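Vernalwood Square: a walking map and guide to the old town park

Home > Maps and guides > Parks and squares

I've been walking Vernalwood Square for 15 years and I still find bits of it I'd missed, so I finally drew the map I always wanted in my coat pocket! It folds out to show the whole park, from the Skalmont gate down to the old cattle trough, with every path, statue and bench marked on it.

The guide that comes with it is 39 pages long. I've tried to tell the story of the place as I'd tell it to a friend: the drovers who rested their animals on the green, the market that moved away (after a good deal of shouting), and the long row over whether the railings should come down. They did, and then they went back up again. My favourite chapter is the one on the lime trees, though I do go on a bit.

Szu-yu Choi drew the little buildings round the edge of the map, and I think they're lovely – look for the weathervane on the corner house.
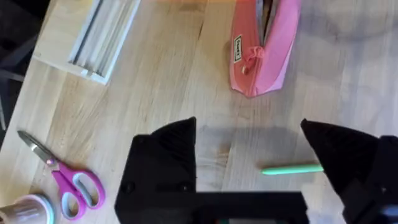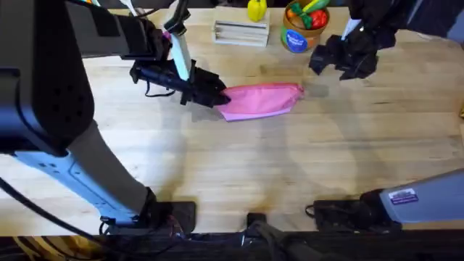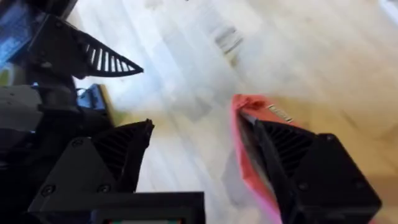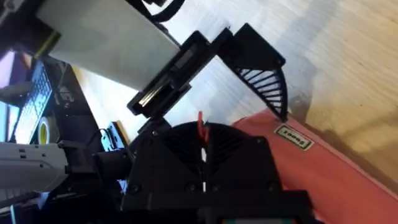
What you get

One folded map, printed on both sides
One stapled guide with a short walk and a long walk
A plain card envelope to keep them in

The short walk takes around 65 minutes if you stop to read the plaques. The long one goes out past Wamora Lane and comes back along the stream, so wear decent shoes. There are steps on the long walk, but the short one is level all the way and fine with a pushchair.

Which printing is this?

It's the second, dated 29 August 2024. I've put the bandstand in the right place this time (sorry, everyone) and added the two side gates on the north path. If you have the first printing, the walks still work perfectly well.

Postage and shops

I post orders myself, usually within a couple of days. You can also pick one up at the Choi bookshop by the Skalmont gate, which will have the guide in large print from October.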